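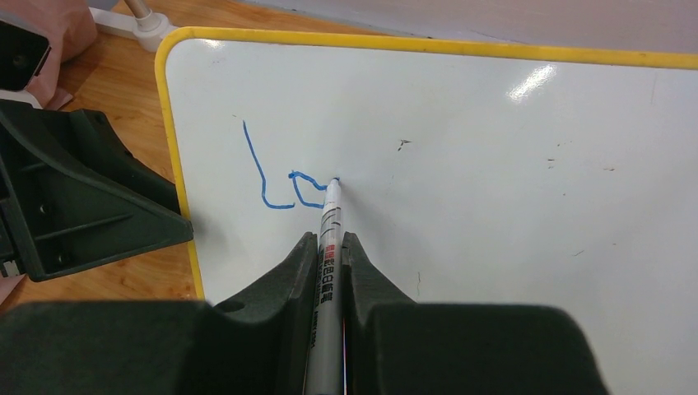

Noemi Brannigan: Also ich würde da erst mal gar nichts umetikettieren! Wenn die Gehäuse und die Platinen aus China kommen und ihr bei euch nur noch zusammenschraubt, dann ist das für den US-Zoll sehr wahrscheinlich weiterhin chinesische Ware, und dann hängen die Zusatzzölle dran. Da hilft auch kein deutscher Absender auf dem Paket.

Gus Tran
15. Nov. 2018
Danke für die schnelle Antwort, auch wenn ich auf was anderes gehofft hatte. Nochmal genauer, damit wir nicht aneinander vorbeireden: Es geht um den Kulano, unseren kleinen Temperaturregler. Gehäuse und bestückte Platine kommen von Trastby aus Shenzhen, der Fühler ist von hier, die Firmware auch, und kalibriert wird bei uns in der Werkstatt. Bisher stand in der Rechnung einfach Deutschland als Ursprung, das hat mein Vorgänger so eingeführt und ich hab's nie hinterfragt (ja, ich weiß). Jetzt will unser Kunde Dunleavy in Ohio plötzlich schriftlich haben, woher die Teile kommen. Es geht um 38 Geräte, die sollten längst unterwegs sein.

Emmett Holloway
Seh ich anders als Noemi. Die Firmware ist von euch, der Fühler ist von euch, und ohne Kalibrierung ist das Ding ein Briefbeschwerer. Wir haben ganz ähnliche Sachen rübergeschickt und nie Ärger gehabt. Ich würde Deutschland reinschreiben und gut.

Noemi Brannigan
Emmett, "nie Ärger gehabt" heißt doch nur, dass keiner reingeguckt hat. Die Amis fragen danach, ob aus den Teilen etwas wesentlich Neues geworden ist, anderer Name, anderer Charakter, andere Verwendung. Eine fertig bestückte Platine ist bei einem Regler ziemlich nah am Herzstück dran. Und Software aufspielen alleine reicht nach allem, was ich gelesen habe, oft nicht. Und haften tut am Ende der Importeur, also Dunleavy, die werden sich bedanken.

Valquíria Nogueira
Ihr redet von zwei verschiedenen Paar Schuhen, glaube ich. Was die IHK auf ein Ursprungszeugnis schreibt, richtet sich nach EU-Regeln, was der US-Zoll daraus macht, nach seinen eigenen. Das kann auseinanderlaufen! Ich hatte mal Pumpensteuerungen, die waren hier deutsch und drüben eben nicht.
Gus, hast du die Zolltarifnummer vom fertigen Gerät schon gegen die Listen geprüft? Wenn die gar nicht draufsteht, kannst du dir die ganze Diskussion sparen.

Gus Tran
Steht leider drauf, hab ich eben nachgesehen. Unsere Spedition (Sirnness) meint, man könnte eine verbindliche Auskunft beim US-Zoll beantragen, das dauere aber bis zu 4 Wochen, und so lange wartet Dunleavy mir nicht.

Emmett Holloway
Dann teil die Lieferung doch auf. Zwei Geräte jetzt als Muster, mit China deklariert, den Zuschlag übernehmt ihr aus Kulanz, und der Rest geht raus, wenn die Antwort da ist.
Bei der Firmware bleib ich übrigens stur — das ist für mich mehr als Zusammenschrauben.

Noemi Brannigan
Bleib stur, aber mit dem Aufteilen kann ich leben :) Gus, red vorher mit dem Customs Broker vom Kunden, der muss das ja anmelden.

Gus Tran
Mail an Dunleavy ist raus, mit der kompletten Teileliste und der Frage nach dem Broker. Auf die Rechnung für die zwei Muster kommt China. Ich meld mich, sobald ich was höre.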